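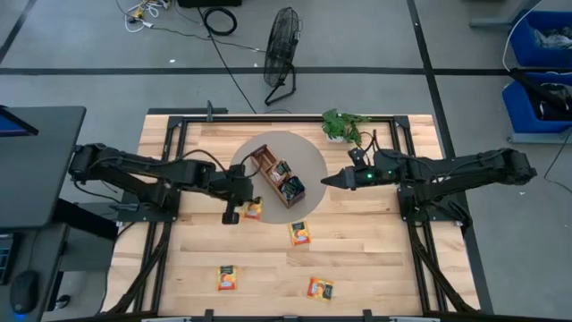 I have read today that "Certhorpe" is coming back to television. I watched this series for most of my school years, with subtitles at first and later without, so please allow me a long thread about it.

For those who did not grow up with it: "Certhorpe" was a daytime drama set in a harbor town. Two families, one hotel, one shipping company, and a doctor who was married to almost everybody. It ran for 1383 episodes and I believe I have missed only the ones when I had the flu.

The new version will have a short first season. Kevin Chambi, who was a junior writer on the original in its last years, is now the head writer. In the announcement he says he wants to "continue the town, with the people who still live in it." I like this sentence very much.

So, it is a continuation. The old story counts. This was my biggest worry because a remake would mean new faces for Adela and Rufus, and I am not ready for that.

Socorro Correa is confirmed as Adela. She is the reason that I watched. Adela came to Certhorpe as a hotel maid for 3 episodes, this was the whole contract, and she was still there when they turned off the lights of the hotel in the finale.

I remember an old interview where Correa told how she got to stay. She was supposed to steal a bracelet and leave town. In rehearsal she put the bracelet back in the drawer because she had forgotten which pocket to use, and the director liked it and asked the writers what would happen if Adela was honest.

Everything after that comes from one bracelet. The trial, the fire at the dock, the sister who was not a sister.

Octavio Ñahui is also returning, as Rufus. I was surprised to see it. He left the show before the end and for a long time he did only theater. Rufus was sent away on a ship in the story and nobody wrote him a death scene, so the door stayed open.

A small memory: my aunt did not speak a word of English, and she always knew when Rufus was lying. She said it was in how he held his coffee cup. I went back to check some old scenes and she is right, he turns the cup before every lie. I would love to ask Mr. Ñahui if he did it on purpose.

Now the less happy part. Farzana Herath will not be back as Dr. Imani. She wrote a kind message to the fans in April and explained that she is directing now and the dates do not fit together. She also said that she was asked properly and with a lot of respect, which I was glad to read.

I will not hide it, for me Dr. Imani was the heart of the middle years. The episode where she operates on the man who ruined her father has almost no dialogue for one whole act. For a daytime show, with the speed they had to film, this was brave.

I see people asking if they will recast her. According to the announcement, no. The character "is working abroad and will be spoken of." In soap language this means she can walk in through any door at any time, so I keep some hope.

The new face is Jonas Ammann, who plays the son of the shipping family. I know him only from "Cáceres," where he was the quiet brother. He was good there. He has the kind of face that looks guilty when he is just buying bread, and I mean this as a compliment, it is perfect for Certhorpe.

About where to see it. The series will be on Pamimeck, and the old episodes should arrive there before the new ones start. I say "should" because the page says "selected episodes," and I don't know who is selecting. Please, whoever you are, do not skip the hotel strike.

If you want to prepare and you don't have a year free, my advice is to begin with the arrival of Adela. Then the trial. Then go directly to the storm week, and from there to the finale. You will be confused about who is married, but this is the normal condition of the viewer.

The pilot I do not recommend as a first step. It is slow, the music is too loud, and the actor who plays the mayor is replaced 2 weeks later without any explanation. I came to love it, but only afterwards.

Several of you have asked about the theme song. I don't have news. The original was with a clarinet, and in the later seasons they changed it to a synthesizer and we all suffered. In the short teaser there is only the sound of the harbor and one bell.

The bell is from the hotel desk, by the way. I am quite sure. It has the same flat sound, like it has a cold.

Correction to an earlier post: a follower writes me that Kevin Chambi was a script assistant first and became a junior writer only for the last season. Thank you, I did not know this. He also wrote the letter that Adela burns, it seems, and if this is true then I trust him with everything.

Another question I received: is it necessary to see the Christmas special? No. It is a dream, and Rufus sings. But Octavio Ñahui has a nice voice and my aunt watched it every year on a tape, so I cannot tell you to avoid it.

I don't expect the new one to feel like the old one. I was fourteen and I had a dictionary on my knees, and I learned the words "inheritance," "alibi" and "scoundrel" before I learned how to order lunch in English. My teacher was quite worried about me.

I will watch the first episode the evening it comes out and write here after, with spoilers marked. If somebody still has the old fan magazine with the map of the town, please send me a message. I lost mine when I moved and I want to know again where the lighthouse was.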